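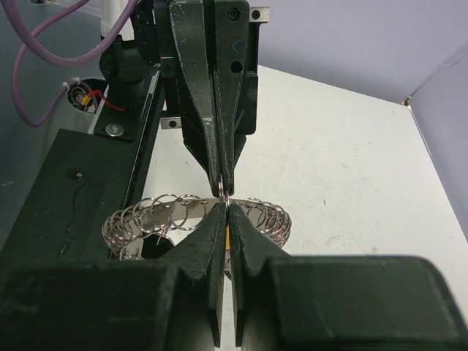

把散的小金属圈穿到弧形条上收好

作者:Jucélia Prado
更新:2023年5月8日

钥匙圈、活页圈、样卡圈一类的细金属圈,放在抽屉里时间长了会互相咬住。要用一只,抓起来是一串。用盒子分格能管一阵子,盒子一翻又回到原样。我们工作间后来把常用的几种都改成穿条存放:找一根弯成弧形的窄金属条,把圈一只一只套上去,中间夹一张小标签,两头封住,平放或者挂起来都行。

图里的银色弧形条就是穿了一排细圈的样子,左边挤得密,右边也有一堆,条上有一张黄色的小标签。下面按顺序写做法,从挑圈开始,到收尾、取用和常见的毛病。第一次做,半个下午够用,做熟了以后随手就能补。

适合哪些圈

细铁丝弯成的圈,双层的钥匙圈,带搭口的活页圈,都可以。圈要能从条的一头自由滑进去,滑到中间不卡。

太大的圈不合适。挂在窄条上晃得厉害,一碰就甩到一边。我们把窗帘用的大圈单独挂在钉子上,没有混进来。

塑料圈可以穿,但不要和金属圈穿在同一根上。金属圈的断口会在塑料上拉出毛边。

已经变形的圈先放一边。椭圆的圈穿得进去,也能排,取的时候会把旁边几只一起带出来。

需要准备的东西

弧形窄金属条一根。宽度要小于圈的内径,留出让圈转动的余地。我用的条两头直线距离是90毫米,穿的是内径15毫米的圈,手感刚好。圈更小,条就要更窄。

小标签若干。颜色鲜一点的好找,黄色在银色的圈中间很显眼。纸的、塑料的都能用,纸标签不要碰水。

扁嘴钳一把,钳口没有牙的那种。有牙的钳口会在圈上留印子。手头只有带牙的,就在钳口上缠一层布胶带。

细砂纸一小张,用来磨条的两头。

浅口托盘一只,边沿矮,手指能平着伸进去。我们用的是Kullico的118号托盘,白底,边上有一道槽。普通的饭盒盖子也能代替。

软布一块,干的。

封头的东西,两只小橡胶帽或者一小段胶带。后面会单独讲。

台面要平,颜色最好浅。白色台面上找掉下来的小圈比较容易,深色的木桌就要另外铺一张纸。

第一步:把圈全部倒出来

把抽屉里、罐子里、旧信封里的圈都倒进托盘。不要一次只倒一小把,分几次做会漏掉同一规格的圈,穿完一根又发现还有,只好把封头拆开。

倒的时候托盘下面垫一块布。金属圈落在硬托盘上会弹,弹出去就往桌子底下滚。

倒完用手掌轻轻摊平,别搅。越搅咬得越紧。

混在里面的别针、螺丝、断掉的链子先拣出来。这些东西放到另一个小碟里,做完再处理。我每次都能在里面找到订书钉,订书钉细,容易扎到指甲缝,最好用镊子夹。

第二步:按规格分开

最省事的分法是用条本身来试。拿一只圈套上去,能滑、能转、不晃得太厉害,就归到这根条。套不进去的,归下一种。

光靠眼睛看不可靠。圈叠在一起的时候,大小差一点看不出来,穿到条上才发现有几只凸出来。

分的时候只管三件事就够:内径合不合,粗细差不差得多,有没有搭口。颜色可以不管。镀层新旧不同的圈混着穿没有影响,用起来也一样。

有搭口的活页圈要全部扣上再穿。开着口的圈在条上会钩住旁边的圈,取的时候很麻烦。扣不上的就别留了。

双层的钥匙圈看一下两层之间有没有撑开。撑开的用扁嘴钳轻轻夹回去,夹两下,转一个角度再夹两下。别在同一个地方使劲,那样会压扁。

第三步:拆开咬在一起的圈

几只圈咬成一团,硬拉没有用,反而会拉变形。

先把这一团放在台面上,用一根手指按住最下面一只,另一只手捏住最上面一只,慢慢转。多数时候转到某个角度,断口对上断口,自己就脱开了。

转不开的,找钥匙圈的末端。末端有一个小台阶,从那里把另一只圈送进去,再沿着走一圈出来,和往钥匙圈上装钥匙的动作反过来做是一样的。

指甲不够硬的话,用一片薄塑料片撬。旧的电话卡剪一个角正好。不要用刀尖,刀尖会滑。

咬得特别死的一团,扔在旁边的碟子里,先做后面的事。我的同事Ronaldo Batista喜欢从最难的一团开始拆,每次都拆到很晚,后面的条就留给别人穿了。

第四步:擦干净

新圈上往往有一层油,旧圈上有灰。油和灰混在一起会发黏,穿在条上滑不动。

把分好的圈放在软布中间,包起来,隔着布揉。揉一会儿打开看看,布上有黑印子就换一块地方接着揉,直到印子变浅。

不建议用水洗。缝里的水很难擦到,双层的圈尤其如此。非洗不可的话,洗完摊开晾一夜,第二天再穿。

有锈的圈挑出来。轻微的锈用砂纸带一下就掉,锈到表面起皮的就扔掉。一只锈圈放进去,过一阵子左右两只也会沾上。

第五步:准备弧形条

先看条的弧度。弧形的好处是圈会自己往低处聚,平放的时候也不容易一下子全滑出去。弧度太深,圈都挤在中间,取边上的还好,取中间的就费劲。弧度太浅,和直条差不多。

我习惯把条放在台面上,两头朝下,中间拱起来,看拱起的地方下面能不能塞进一根手指。能塞进去就可以用。

弧度不对可以自己调。两只手捏住两头,大拇指顶在中间,一点一点弯。不要对着桌边折,一折就是死角,圈走到死角那里会停住。

条的两头要摸一遍。剪过的地方常有毛刺,用细砂纸来回磨几下,再用布擦掉粉末。指腹摸上去不刮手就行。

条面上如果有旧胶,用布蘸一点酒精擦掉。胶没有擦干净,圈会粘在那一段上,看着像是卡住,查半天查不出原因。

做完这些,把条放在托盘旁边,和自己惯用的手同一侧。

第六步:穿第一组

一只手拿条,一只手拿圈。条稍微斜着,入口的一头抬高,圈套上去以后顺着弧线自己往下走。

一次只套一只。两只三只捏在一起往里送看起来快,但圈和圈之间容易叠着进去,到里面就绞在一起了。

双层钥匙圈尽量让末端朝同一个方向。不用特别准,大致都朝外就行。末端朝向乱的时候,相邻的两只会互相伸进对方的缝里。

活页圈的搭口也朝同一侧。我一般朝上,取的时候一眼看到搭口,拇指直接按下去就能打开。

穿了一段以后,把条轻轻晃一下。圈会自己贴紧,像弹簧一样一只压着一只。贴紧之后如果有一只明显斜着,把它两边的圈拨开,转正,再合上。

不要穿满。两头各留一段空,留出来的长度要够手指捏住。穿得太满,封头没有地方套,取的时候也伸不进手。

第七步:夹标签

第一组穿完,把标签套上去或者贴上去,再穿第二组。标签在中间,左右两组就分开了。

标签有两种做法。

一种是打孔套进去,和圈一样穿在条上。孔比条宽一点点就够,太大会倒下来躺在圈上。这种标签能跟着圈移动,左边用掉一些,标签就往左靠,右边也一样。

另一种是绕在条上贴住,像小旗子。这种标签不动,适合把条固定分成两段,一段放这种,一段放那种。缺点是取圈必须从各自的一头取,过不了中间。

我两种都用过,现在多数用第二种。左右两边的圈用途不同,混到一起反而麻烦。

标签上写什么,看各人需要。我们写内径和用途,字写大,别写日期。以前写过日期,后来补圈的时候要改,改了几次标签就看不清了。

笔要用油性的。水性笔写在塑料标签上,手一抹就没有了。

标签别做长。超过圈的外径太多,条放进抽屉的时候会被别的东西刮到,刮几次就翘起来。

第八步:穿第二组

把条倒过来,从另一头穿。动作和第一组相同。

左右两边不一定要一样多。常用的那一种多穿一点,不常用的少穿一点。两边轻重不一样,平放没有关系,挂着会往一边歪,歪一点也能用。

如果第二组的圈比第一组大,穿之前先看看能不能越过标签。能越过去的话,标签就挡不住,需要换宽一些的。

第二组穿完,再晃一次,看有没有斜着的。

第九步:封头

不封头的条拿起来要小心,两头都得用手指堵着。只要从抽屉里往外拿一次,圈就可能掉一地。

小橡胶帽最方便。套上去紧,拔下来也不费力。选内径略小于条宽的,撑开套进去。

没有橡胶帽,就用胶带在条的末端缠几层,缠到比圈的内径厚。最后一层折一个小角,方便下次撕。

用夹子也可以。小长尾夹夹住末端,手柄拆掉一个,不然占地方。夹子重,条会往那一头沉。

条的末端如果能弯,直接往上折一个小钩也行。这种做法只适合软条,折多了会断。我们有一根就是这么断的,后来改短了装小号的圈。

封好以后,把条竖起来,上下各朝下一次,看圈会不会冲出去。不出去就算做完了。

放在哪里

抽屉里平放最稳。弧形条叠在一起能互相套住,一根压一根,占的地方不大。叠的时候标签都朝外,拉开抽屉就能看见。

要挂的话,挂在条的中间,也就是标签旁边。从一头挂,圈会全部滑到底下那一头,封头受力大,橡胶帽时间长了会松。

工作间里我们用的是Telter的窄架,横档上缠了一层布。没有架子,墙上钉两根钉子,条搁在上面也一样。钉子间距比条短一点。

潮的地方不要放。水池下面、窗台上都不合适。放在铁盒里的话,盒里加一小包干燥剂。

台面怎么布置

穿圈这件事,台面比工具要紧。圈小,反光,一旦掉在杂物中间就很难找。

浅色、哑光的台面最好用。亮面的台子会映出圈的影子,伸手去捏,捏到的是影子。只有亮面台子的时候,铺一张白纸,四个角用胶带贴住。

三面有挡板的台子很省心,圈弹起来碰到挡板又落回台面。没有挡板的,靠墙放,左右各立一本厚书。

同时摆在台面上的东西越少越好,尤其是银色的、皱的、发亮的。揉过的铝箔、糖纸、铝箔包装条,和圈放在一起看,很难分清哪一道亮光是圈。颜色鲜的小东西问题不大,黄色的、红色的一眼就能认出来,不会拿错。

灯从侧面照。从正上方照下来,每只圈顶上都有一个亮点,看久了眼睛累。侧面的光能让圈在台面上留一道影子,掉在哪里看影子就知道。

托盘放中间,条放惯用手一侧,碟子放另一侧。碟子里装废圈和杂物。这几样的位置定下来以后,就不用老是低头找了。
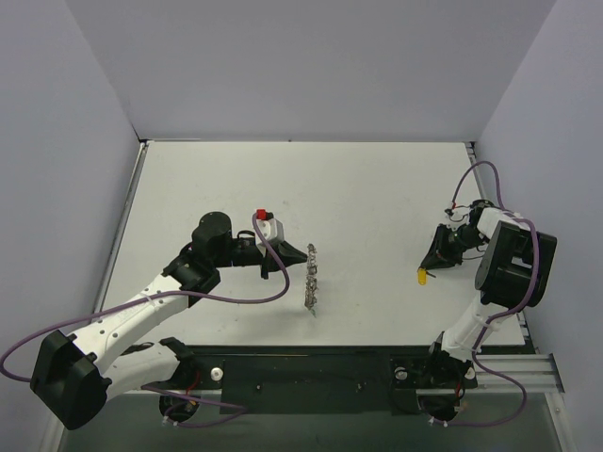

收台面

穿完以后别急着把托盘拿走。先看一遍台面,再看一遍托盘。

白色台面上竖着的那件细长银色东西,表面又皱又亮,看着像揉过的箔条,这类东西收拾时先拿开。旁边不远处还有一件黄色的圆柱形小东西,像短记号笔或者电池,这种颜色的留到最后收也来得及。

先收亮的,后收颜色鲜的,顺序这样安排,漏下的圈就容易露出来。亮的东西拿走之后,台面上剩下的每一道反光都值得看一眼。

用手掌从台面远的一边往自己这边慢慢抹,手掌要平,贴着台面。抹到边上用托盘接住。靠墙和靠挡板的缝要用纸片刮一下,圈喜欢立在缝里。

台面边上如果有金属条或者轨道,沿着它看一遍。圈的颜色和它差不多,贴在旁边的时候很不起眼。

台面上有污点和灰,用干布擦就可以,湿布留到圈都收好之后再用。

地上也要看。蹲下来,用手电筒贴着地面照,圈会有一道长影子。扫帚容易把圈扫进缝里,所以最后才扫。

怎么取用

取圈之前先想好从哪一头取。打开一头的封帽,另一头不动。两头都开,条一斜就全掉了。

条稍微放低,用拇指和食指捏住最外面一只,捏住以后往外拉,不要往上提。往上提会带出第二只。

圈贴得太紧捏不住,就把最外面几只先往外拨开一点,留出缝再捏。指甲短的人可以用扁嘴钳的尖头夹,夹住圈的外缘,力气小一点。

取出来以后马上把封帽套回去。我们这里掉圈,十有八九是取完之后把条搁在桌上,忘了封。

需要很多只的时候,别一只一只取。把条的一头对准托盘,放低,让圈自己滑出去,滑到够用就抬起来。滑出去的圈里多余的,再穿回去。

怎么补

补圈从取用的那一头补。新圈和旧圈混在一起没有关系,不用全部倒出来重新排。

补之前还是要擦一遍,新圈上的油不擦,整根条都会变得黏手。

补的圈先试一只。不同批次的圈内径会有差别,包装上写的一样,套上去松紧却不同。Coner的圈和Azimi的圈我们都用过,写着同一个尺寸,其中一批偏厚,排起来占的长度就多一些。后来我们在标签背面加记厂名,补的时候对着买。

我们在账本里给每根条编了号,和标签上的号对应。最近登记的一根是2,003号,前面的数字代表柜子,后面的代表条。家里用不着编号,写清楚尺寸就够了。

常见的毛病

圈滑到一半停住。先看停住的位置,条上有没有折角或者旧胶。没有的话,看那只圈是不是椭圆。把它拿出来,换一只再试。

圈老是绞在一起。多半是末端朝向不一致,或者几只一起送进去造成的。全部倒出来,一只一只重新穿,比在条上拨来拨去省时间。

标签倒下来。孔太大了,或者标签太软。换一张硬的,孔开小一点。贴住的标签倒下来,是胶干了,撕掉重新贴。

封帽老掉。橡胶老化就会这样,捏一下,发硬就换。胶带封的,缠的时候拉紧一点。

条变直了。软条用久了会慢慢变平,圈就往两头跑。照前面的办法用拇指顶着弯回去。弯过几次以后变得特别容易弯,说明快断了,要换。

条上有黑色的粉。是圈和条互相磨出来的,擦掉就行。粉特别多的时候,检查条的边有没有毛刺。

圈上有划痕。一般不影响用。要用在浅色布料或者纸样上的圈,单独挑没有划痕的穿一根。

挂着的时候往一边歪。把挂的位置往重的一边挪一点。挪了还是歪,就平放。

换一根条

条要换的时候,不用把圈全部倒出来。

把新条的一头和旧条的一头对齐,对接的地方用一小截胶带裹住,胶带要薄,裹得平。然后把旧条抬高,圈就沿着接口滑到新条上。

滑到接口会卡,卡住用手指轻轻推一下。一次推几只,推过去再放下几只。

标签是打孔的,可以跟着一起过去。贴住的标签过不去,到那里停下来,先撕掉,把新标签贴在新条的同一个位置,再把另一组圈推过去。这样左右的顺序就反了,推完看一眼标签上的字,方向对不上就把条转过来。

两根条宽窄不同的时候别用这个办法,接口会有台阶,老老实实倒出来重新穿更快。

大圈和小圈能不能穿在一起

可以,但是小的要在里面,大的在外面,而且要用贴住的标签隔开。没有隔开的话,小圈会钻进大圈里面。钻进去之后从外面看不出来,取大圈的时候小圈跟着掉。

如果只是临时放一下,穿在一起也没什么。长期放还是分开。

给孩子一起做的时候

分规格和套圈两步适合孩子做。磨毛刺、用钳子、弯条由大人来。

小圈不要给年纪太小的孩子碰,容易放进嘴里。做完以后把地上也检查一遍。

孩子套圈时条会拿得很斜,另一头一定先封好。可以把条固定在台面上,用胶带贴住中间,两头翘起来,孩子只管往上套。

标签让孩子写也行,写错了换一张。

纸样和色卡怎么配着用

我们工作间的圈,多数用来串纸样。纸样打孔以后用圈串起来,换季拆掉,圈收回条上,纸样进档案袋。

十月拆得最多,那时候夏天的样要全部撤下来。拆的时候旁边放一根空条,拆一只套一只,当场就收好了。以前是先丢进盒子,等有空再穿,那个盒子一直放到第二年。

拆下来的圈上有时会带着纸屑,套之前用手指捋一下。双层的圈缝里夹着纸屑,用薄塑料片挑出来。

色卡用的圈比纸样的小,条也窄,放在抽屉最上面一格。其余的按内径往下排。

没有弧形条怎么办

旧的发箍里有些是金属芯的,把外面的布拆掉,里面就是一根现成的弧形条。宽的不能用,要挑窄的。

粗铁丝也能用。弯成弧形,一头折一个小圈当挡头,另一头用橡胶帽。铁丝是圆的,圈在上面转得更灵活,标签也容易转到下面去,贴住的那种要多绕一圈。

衣架拆下来的铁丝硬,弯起来费力气,磨头也慢,但是耐用。

直尺、木条、筷子都试过。筷子穿大圈还可以,就是平放会滚。直尺太宽,边角又利,没有再用。

也有人用绳子。绳子便宜,穿起来也快,取的时候要解扣,圈会顺着绳子一起跑。只放着不常取的,用绳子就行。

保养

每次补圈的时候,顺手把条擦一下。不用专门安排时间。

隔一段时间把整根条拿起来转一转,让圈换个位置。一直压在底下的几只,接触的地方会先发暗。

橡胶帽多备几只,放在同一个抽屉里。需要的时候临时去找,常常找不到合适大小的。

坏掉的圈不要穿回去凑数,攒在碟子里,够一小袋就送去废金属回收点。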